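Olanrewaju Adeyemi started Tranari in a spare bedroom, selling wool socks and winter hats, and he still talks about every order as if he had walked it to the mailbox himself. We had meant to chat for half an hour about his new exchange policy, and of course it went on a good deal longer than that.

"People are scared of buying boots online," he told me, "and I understand it, because I was scared too!" Last May he gave shoppers 7 extra days to swap a size -- no fee, no form to print. 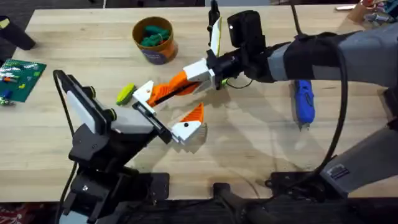

Two robot arms over a light wooden tabletop.

Nearly 3,000 pairs have gone out since then, and he says the swaps have been fewer than he feared.

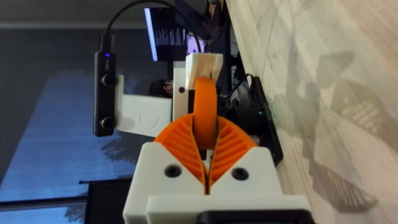 Tranari's bestseller is the Selura, a plain winter boot with a removable insole, and it is the insole he loves to talk about. He wanted slim diagonal ribs in the arch, much like the ones running across those orange fingers, and he went through four versions with the maker before he was happy. "My wife wore the first one for a morning and handed it back," he said, laughing.

Sizing is the part he would still like to fix. 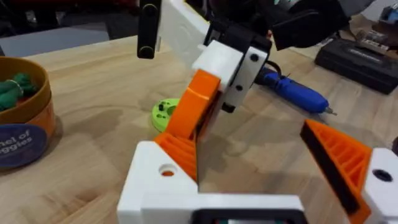
He has rewritten the size chart three times, and he now asks people to measure both feet in the evening, standing up, in the socks they plan to wear. "It sounds fussy, I know, but please do it!"

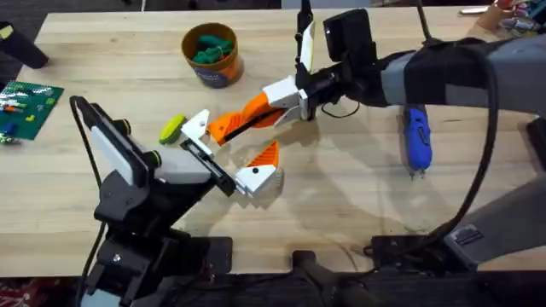
One shopper wrote in to say that the chart was fine but the half sizes always sold out first, and could he please order more of them. Adeyemi has, he tells me -- they should be in by May.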